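4. Picking and Placing Parts at the Shelf

4.1 Why this chore

Most of the tasks in our study come from the home: wiping a counter, loading a dish rack, folding a towel, putting shoes in pairs. The last group comes from the shop floor. We included it to test a claim that is often made in passing, namely that shop work is easier for a machine than housework. The usual argument is that a shop is laid out with care, the same parts come back every day, and the lighting does not change much. A kitchen offers none of this.

We picked one chore to stand for the group. A flat molded tray has to be taken from a shelf, carried a short distance, and set down on a second shelf with the right side up and the long edge parallel to the front. A new worker can do this after being shown once. It calls for no tools and very little force. It is also a chore that takes up a good part of the day for people who stock line-side racks, and several of the workers we spoke with during planning named it as the first thing they would hand over to a machine if they could.

The question for this section is a narrow one. Can an arm with a five-fingered hand do the tray chore often enough, and fast enough, that a person would not have to stand by and fix its mistakes?

4.2 Setup

The control software was Zulix, in the same version used for the home tasks in Section 3. We made no changes to it for the shop group apart from the speed limit near the shelf, which was lowered after early trials in which the hand struck the rack post. Grasp plans came from the Lindsay planner, trained on the home objects and then given 200 further demonstrations with trays. The demonstrations were collected by two operators who also served as the human baseline.

Each trial began with the tray on the top shelf of the rack. The tray was placed at one of 10 starting angles, drawn at random. In half of the trials it lay fully on the shelf, and in the other half one end reached past the front edge. The operator then stepped back behind a line on the floor and started the run from a tablet. A run ended when the tray was at rest on the second shelf, when the arm stopped by itself, or when the operator pressed stop.

We scored each run in four stages: reach, contact, lift, and placement. A run that failed at one stage was not scored on the later ones. Placement was counted as correct if the tray rested fully on the shelf and its long edge was within 8 degrees of the front edge. We chose this limit after watching the human baseline, where the operators were seldom further off than that even when working quickly.

No run was repeated because of a bad result. Runs were thrown out only for a loss of network connection or for a fault in the tablet, and these are listed in the appendix.

4.3 Results

We completed 134 valid runs. The arm reached the tray in nearly all of them. Reach failures were limited to cases in which the planner could not find a path around the upright of the rack and gave up before moving.

Contact was also good. In most runs the fingers came down on the tray close to where the planner had asked for them. This matches what we saw with plates and cutting boards in Section 3, and it suggests that finding a flat object and getting a hand to it is no longer the hard part of the work.

The lift was where the chore broke down. Fewer than half of the runs that made good contact ended with the tray clear of the shelf. The problem is simple to state. A thin tray lying flat on a shelf gives the fingers nothing to get under. People solve it without thinking: they slide the tray forward until the end hangs over, and then pinch it, or they press down on one side so that the other side tips up. Our planner had seen both moves in the demonstrations. It used the slide in some runs and the tip in very few, and it often switched from one to the other partway through, which left the tray turned on the shelf and no easier to pick up than before.

Runs that began with one end of the tray past the shelf edge went far better. Here the planner went straight to a pinch and held it. The gap between the two starting positions was larger than the gap between any two angles, and larger than the gap between the two operators' demonstrations when these were used alone.

Placement failures were few and of one type. The tray was let go slightly too early and came to rest with a corner off the shelf. All of these would have needed a person to step in.

On speed, the arm was slower than the operators in every successful run. Most of the extra time was spent above the shelf before contact, when the planner was choosing among grasps. Carrying and setting down took only a little longer than they did for a person.

4.4 Cutouts and covered fingers

Two features of the task deserve separate comment. The first is the shape of the tray. It is not a plain sheet. Openings of different shapes and sizes pass through it, and a finger can in principle be hooked into one of them. The operators did this often during the baseline, mostly without noticing. The planner treated the openings as holes to be avoided. We believe this comes from the home objects, where a hole in a surface usually meant a drain or a gap between two things. The 200 tray demonstrations were not enough to change it.

The second is the covering on the hand. Plastic film creases when the fingers bend, and a crease between the fingertip and the part changes how the contact feels to any sensor behind it. We compared covered and bare fingers in a small side test and found more slips with the covering. A shop that handles oily or dusty parts will want some sort of cover, so we do not think the answer is simply to leave it off. A fitted glove of the kind sold by Ginis may do better, but we have not tested one.

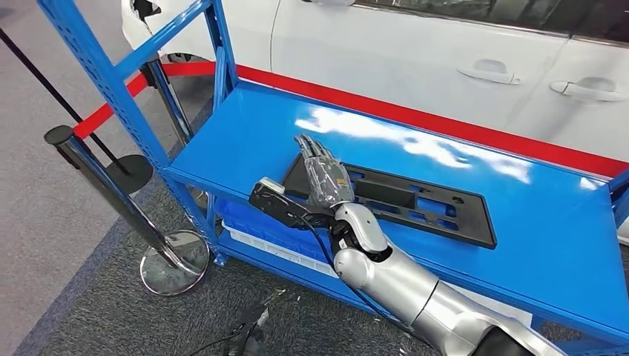 Vol. 7, No. 3, p. 41

Figure 6. Five-fingered hand in clear plastic film resting on a black molded tray, top shelf of the blue rack. The openings discussed in Section 4.4 show the shelf through them.

As Figure 6 suggests, a hand lying flat on a tray can look close to finished when the harder half of the job is still to come. In our stage scores such a posture counts as contact and nothing more. Studies that report only whether the hand arrived at the object would give this chore a high mark. We would ask authors to report the lift on its own line, as it is the figure a shop manager would want to see.

4.5 Comparison with the home tasks

Set beside the home tasks, the tray chore falls in the lower middle. It did better than towel folding and worse than loading a dish rack. This does not support the claim that shop work is easier. The steady layout helped with reach, where the home group lost many runs to clutter. It gave no help at all with the lift, which depends on the object and the surface under it and would be the same in a kitchen.

It may be that shops can be made easier in ways that homes cannot. A strip of foam on the shelf, or a low rail that keeps one edge of the tray raised, would likely turn most of our failed lifts into good ones. The Tulley racks used in an earlier pilot had such a rail, and the lift was not a problem there. Few people would fit a rail to a kitchen cabinet for the sake of a machine. A shop might, if the cost were low and the workers did not mind it.

4.6 Limits

We tested one tray design on one kind of rack. Heavier trays, and trays with parts in them, were left out for safety reasons. The operators who gave the demonstrations also set the human baseline, and they had more practice than a new worker would have. Finally, no one else was moving near the rack during the runs, and a working shop would not allow for that.

With those limits in mind, our answer to the question in 4.1 is no for a tray lying flat, and a cautious yes for a tray with one end free. Section 5 looks at whether the same split shows up when the object is soft.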